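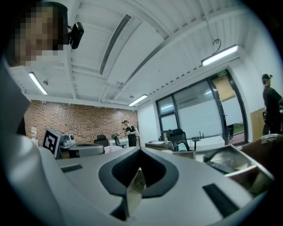 I've had the Nallden hand-held gripper kit on loan-then-bought terms since November, and I reckon I've now put enough demos through it to have opinions worth typing up. For anyone new to this corner of robot learning: you hold the gripper yourself, do the task with it, and the footage plus the tracked pose becomes training data for an arm that never had to be in the building. The Nallden's party trick is a very wide lens, and the lens sees heaps. From one spot over the work you get the gripper's own light grey body filling the bottom half, and past it the brick wall, the windows, the ceiling lights and whoever's leaning in at the time. I bought it mostly to test one claim, and the claim is the reason this review is so long, so grab a cuppa.

The claim comes from the Prasetti write-up, which a lot of you will have seen passed about. Their argument is that if you train on wide-angle gripper footage from a busy, lived-in room, the policy holds up better when you move it somewhere new than if you train on footage from a nice tidy booth with curtains round it. People had been doing the curtain thing for ages (I was one of them, I own the curtains). Benvinda Valente, who I share a bench and most of my arguments with, thought it was rubbish. I thought it was probably right but for the wrong reason. So we tried it ourselves with the Nallden, and I'll get to the numbers once I've had my whinge about the hardware.

Out of the box it's a solid bit of gear. The moulding is clean, there's no creak in it when you squeeze, and the balance point sits close enough to your hand that you can do a decent stretch before your forearm starts complaining. I got 22 demos in on the first afternoon before I wanted a break. With my old Peixoto I'd have been shaking my wrist out well before that. The trigger has a long, soft travel, which I hated for a day and now really like, because you can hold a half-closed grip without thinking about it. Fabric tasks especially! Trying to pinch one layer of cloth and not two with the Peixoto was like trying to pick up a hanky in oven mitts.

The fingers are where I'd dock it. They're good at broad, flattish things and a bit hopeless at anything small and round. Batteries, bottle caps, a grape (don't ask Benvinda about the grape) all squirt out sideways. You can swap the tips, and I did, but then you have to redo the width calibration, and the calibration routine is the worst part of the whole package. It wants the gripper fully open, fully closed, fully open again, and if you go too quickly it fails without telling you which step it didn't like. I've done it so often I do it in my sleep now.

Pose tracking is the other big one. It works off visual features in the room plus the motion sensor, so it's happiest when there's plenty to look at. Brick is wonderful. All those mortar lines give it something to lock onto and I hardly ever lost tracking facing that way. Swing round to a plain white wall, or a pane of dark glass throwing reflections back at you, and it gets nervous. I learned to plan my demos so the big turns happened with the good wall in view. If your place is all white plasterboard, budget for a few posters.

Now, the experiment. One task: pick up a cloth, fold it once, set it down beside a marker on the table. We collected one set in the open room, with people coming and going and chairs never in the same spot twice, and a second set in the curtained booth. 1,475 demos all up once we'd chucked the bad ones, split evenly as near as an odd number lets you. Same network, same training settings, same arm at the end of it. Then we took each policy to 3 places it hadn't seen: the kitchen downstairs, a storeroom, and Benvinda's garage. Each policy got 30 tries in each place.

In the kitchen, the open-room policy was clearly better. It found the cloth, it got hold of an edge, it made a fold you'd accept from a teenager. The booth policy did a lot of hovering. In the storeroom they were much closer than I'd expected, close enough that I wouldn't want to bet my lunch on the difference. And in the garage the open-room one won again, by a bit less than in the kitchen. So Prasetti's headline holds up in our hands, mostly, for one task, with one arm. I'm pleased about that and Benvinda is being gracious.

But I still think the explanation is off. They put it down to the background variety teaching the network to ignore the background. Fair enough as far as it goes. What bugs me is that the booth footage also had worse tracking, for the reason I mentioned earlier — there's nothing on a curtain for the tracker to hold. So the booth policy was learning from wobblier motion as well as a plainer view, and those two things are tangled together. When we went back and kept only the booth demos with the cleanest tracking, then cut the open-room set down to the same size, the gap in the kitchen got smaller. It didn't vanish. I'd love someone with more patience to pin a printed pattern all over their curtains and run it properly, and if you do, please send me the results.

The software deserves a quick word. Oka, the labelling tool that comes bundled, is far nicer than I expected from a freebie. You scrub through a demo, tag where the grasp starts and ends, bin the duds with one key. It flags tracking dropouts in the timeline in colour, and that alone saved me days. Exporting is slow as a wet week, though, and if your laptop goes to sleep halfway through you start from scratch. Turn sleep off. I lost an evening to that one. The face blurring is on by default, which my workmates appreciated, and it comes out chunky and obvious so you can check at a glance that it's done its job.

Battery life is fine. The cable is too short. The carry case is lovely and has a pocket whose purpose I still haven't worked out.

Would I buy it again? Yep, with the caveat that you should be doing soft, floppy or boxy stuff, and you should have a room with a bit of character on the walls. If your work is all screws and small parts, hang onto the Peixoto, or wait and see if Nallden does narrower fingers. Four stars from me. Benvinda says three and a half, and she'd like the half star noted as being about the calibration.

One last thing for people who've messaged about our data: we're tidying up the open-room set first and the booth set after, tracking scores included so you can do your own filtering. The garage runs are staying private until the garage has had a clean.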